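# How Your Thumb Works (and Why It's So Great!)

Try something before you read any more. Tuck your thumb into your palm and keep it there while you pick up a pencil. Now try to unbutton a sweater, or open a jar. Tricky, isn't it?

Your thumb is the shortest, stubbiest digit on your hand, and it does a gigantic share of the work. Let's find out how!

## Fewer bones, more moves

Each of your fingers has three bones. Your thumb only has two, which sounds like a bad deal – but wait until you see where it's attached. Down at the base, near your wrist, there is a special joint called a **saddle joint**. Imagine a rider sitting on a horse. The rider can lean forward and back, and can also lean from side to side. The bones in a saddle joint fit together in much the same way, so your thumb can swing up, down, in, out, and around in a big circle.

Go ahead and draw circles in the air with it. Now try to make circles that wide with your ring finger (mine barely wobbles!).

## Touch, touch, touch, touch

Touch the tip of your thumb to the tip of each finger, one after another. Scientists call this **opposition**, and a thumb that can do it is called an **opposable thumb**. It lets you pinch a tiny bead, hold a paintbrush, turn a key, and grip a baseball bat.
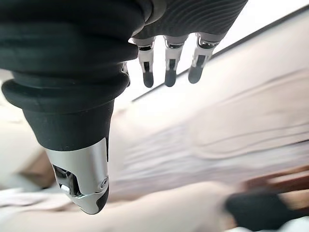 The muscles that help with all this pinching are easy to find. Press the soft, squishy pad at the bottom of your thumb, on the palm side, and then pinch your thumb and pointer finger together hard. Feel it get firm? Those are muscles bunching up! Other thumb muscles live farther away, in your forearm, and pull on long cords called **tendons**. Give a big thumbs-up and look near your wrist. You may see two of those cords standing up under the skin with a little dip between them.

## Who else has one?

Chimpanzees and gorillas have opposable thumbs, though a chimp's thumb is short next to its long fingers. Koalas are even stranger: they have two thumb-like digits on each front paw, perfect for hugging a tree trunk. And a giant panda has an extra "thumb" that is really a wrist bone grown large. Pandas use it to hold bamboo while they munch.

## Try it: the no-thumbs challenge

You will need some soft tape, a partner, and a timer.

1. Ask your partner to tape your thumbs gently against your palms.
2. Set the timer for 5 minutes.
3. Try to tie a shoe, write your name, zip up a jacket, and peel a banana.
4. Take off the tape and do it all again.

Which job was the hardest? When Neema Mfinanga, age 8, tried it, she got the banana open with her teeth – very clever, very messy!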